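Talking to the Table: looking after the one piece of furniture everybody uses
Betgate Library, downstairs room, 25 Jul 2019
Notes for me, Jabari, please leave on the lectern

Opening

Say hi, thank Evaristo Bianchini for setting up the chairs and the projector. Ask who ate breakfast at a table this morning. Then ask who ate it standing up over the sink (I always put my own hand up for this one).

Tell the Shemweta story. My aunt's dining table came over from Shemweta Street on the roof of a station wagon, upside down with its legs in the air, and I rode in the back holding a rope that wasn't tied to anything. I've had that table ever since and I've ruined it and fixed it more times than I can tell you. Everything tonight comes from messing up that one table.

Slow down here. Last October I rushed this part and finished so early we had to do a second round of cookies.

Part 1: what lands on it

Mail. Keys. The thing you're going to return to the store. Homework, if you've got kids, and then the glue from the homework. I don't believe in a tray for every item. I tried it! I had 13 little trays and baskets at one point and all I'd done was give the mess its own furniture.

What works at my house is one rule. Whoever sets the table for dinner gets to move anything that's on it, to anywhere, with no complaints allowed. My son once put my tax papers in the bathtub. They were fine, but I did start filing them.

PAUSE, let them tell their own stories. If it goes quiet, ask about glitter.

Part 2: wiping it down

Pass around the two rags, the soft one and the scratchy one. Damp cloth, tiny bit of dish soap, wipe along the grain, then dry it off. That's the whole routine at my place. People ask me about sprays every single time and I used to own most of them. Pass the bottle of Vurneo oil around too, but make sure the cap's on (sorry again to the lady in the yellow coat).

Cups: use a coaster. I know, I sound like my aunt.

If somebody asks about old wax or flaking varnish, say I'll get to it at the end. Don't get pulled in now, I can go half an hour on varnish.

Part 3: light wood or dark?

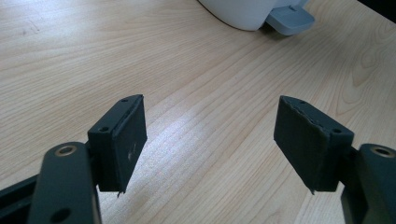 My own table is dark, nearly the color of strong coffee, and I love it, but it hides things from me. I've put my sleeve in jelly that had been sitting there since morning. When my sister was picking hers I told her to go light, and she's never had to hunt for a spill. Look at how much pale wood there is between those two dark pads on the screen, and imagine a blob of grape jelly in the middle of it. You'd spot that from the hallway! On mine you'd need a flashlight and some luck. Ask who has a light one at home and who'd swap.

Mention that the Wastley Saturday swap takes tables, wobbly ones too. Flyers are by the door.

Questions

Varnish people first, they've been patient. Repeat each question into the mic for the back row. Chairs need to be stacked before we leave, and I have to get my rags back.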